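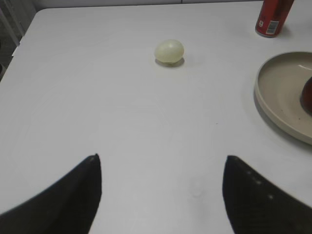
Surface Care and Table Wiping
Handout 5, Housekeeping and Front-of-House Practice
Instructor: Raluca Husar

Reading before class: the chapter on hard surfaces in the course pack, through the section on residue.

1. Why pale tables are hard

A pale matte top hides water well and hides residue badly. Circular smudges usually come from a cloth moved in small loops with too little pressure at the end of each loop. Soft streaks usually mean too much product, or a cloth that was already loaded when it reached that part of the table. Dark specks are a different problem. They are loose grit, and wiping over them with a damp cloth either moves them or presses them into the finish. Dry pass first, then damp.

Even, flat lighting makes all of this harder to judge. Bend down until your eye is close to the level of the tabletop and look across it toward a window or lamp. Do this from two sides.

2. Order of work

Clear the table. Small objects are lifted and moved to a tray, never pushed along the surface. Rounded things such as eggs, fruit and knobs go in a bowl or on a folded cloth.

Dry pass with a clean cloth folded in quarters. Work from the far edge toward you.

Damp pass in straight, overlapping lines. Overlap each line by a third of the cloth's width. Turn to a fresh face when you reach the end of the table.

Edges and corners. A rounded corner gets one continuous stroke that follows the curve. Students tend to stop short of the curve and start again on the other side, and a dull patch builds up there over a few weeks.

Final dry pass, same direction as the damp one.

3. Amounts

For the practice tables at Cavance we dilute the neutral cleaner at 30 ml to 5 liters of cool water. Spray the cloth, not the table. If the cloth drips when you hold it by one corner, wring it again.

Cloths are washed at 80 degrees without softener. Softener leaves a film, and the film ends up on the table.

4. What is left behind

Put objects back only when the surface is dry. A smooth object sitting on a damp table traps a small ring of moisture where it touches, and the ring dries as a mark. Look at the shadow under anything you replace, too. A shadow can pass for a stain, so lift the object and check before going over the spot again.

5. For next time

Practice session in room 809. Bring two cloths and your own gloves. The Pîrvu group works on the round tables, and everyone else takes the long ones.

Write half a page on one table you use regularly. Say what the surface is, what marks you found on it, and which pass removed each of them. Due 14th May. Anyone who missed the March session on product labels should read those notes first.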